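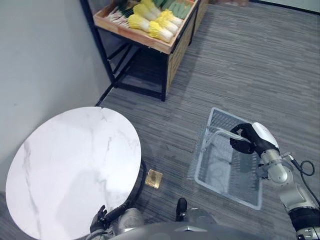
Let actors quit without a feud

I have a small confession to make. When Emiliano Galindo left Skinddale in November, I spent most of an evening reading about who he must have fallen out with. I had tea going cold beside me and 16 tabs open. Not one of them had a named source. By bedtime I was completely convinced he and his on-screen brother couldn't stand each other, and I'd got there entirely on the strength of a red carpet clip where one of them looks at his shoes.

Then he gave an interview and said he was tired and wanted to do some theatre. That was it! Six years of early call times and he wanted a change.

You'd think that would've settled things, but no. Resport ran the quote under a headline with "claims" in it, so now he was claiming to be tired, like a man with an alibi. The comments went on to 346 by the time I stopped looking (I'm not proud of looking), and most of them were people explaining what "tired" is code for.

I think we've got into a rotten habit with this. A dental hygienist changes clinics and we buy her a cake. An actor changes jobs and we want to know who was crying in the parking lot.
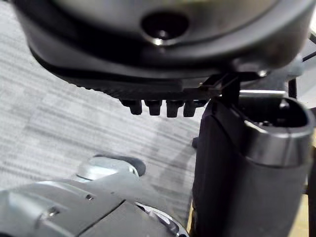

Who the feud is for

Part of it is plain business, I get that. Imia had a new season to sell, and a show with a whiff of trouble gets talked about a lot more than a show where everyone is pleasant and goes home at five. I don't believe the streamer made anything up. I do think it was in no hurry to clear anything up, either, and when you leave a gap like that the gossip sites will back a truck into it.

But part of it is us. Skinddale fans (hello, I'm one, I own the mug) have watched the Manríquez family yell at each other across that kitchen for so long that we've forgotten the yelling is written down beforehand. Of course the brothers hate each other, we saw them do it on Tuesday-night repeats of our own memory, over and over, and then we carry that feeling off to the internet and look for proof.

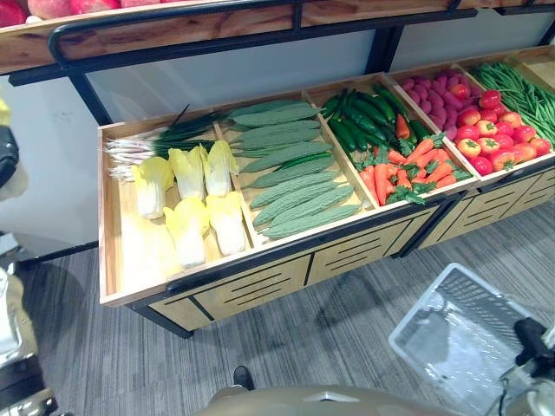
Artificial green onions and napa cabbage share a wooden bin.

My sister says I'm being precious about it. Her view is that famous people get paid well and a bit of chatter is part of the deal. Fair enough for the leads, maybe. It's a weaker argument when you get down the call sheet to someone who was in two episodes as a nurse and got dragged in anyway, with strangers asking her what she knew. She took her account private over it. I can't see what she was paid that would cover that.

And the apologies never travel as far as the rumour did. Resport did change its headline in the end, quietly, with no note on the page. I only noticed because I'd still got the old one open in a tab.
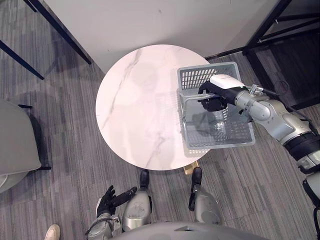 Grey basket, round marble tabletop.

So what would I like? Nothing very grand. If a site has a real story about a nasty set, with people willing to stand behind it, print it -- those stories matter, and they get harder to believe when they're stacked up next to 64 fake ones. If all you've got is a cast member leaving and a funny look on a red carpet, then say he's leaving and tell me when his last episode airs.

As for me, I've closed the tabs, and I've unfollowed the worst of the accounts, apart from one that also does very good recaps. Galindo's play opens in the spring. I've got a ticket in the back row, and I'm told the fellow who plays his brother has bought one too, though I only heard that from a comment section, so please don't repeat it.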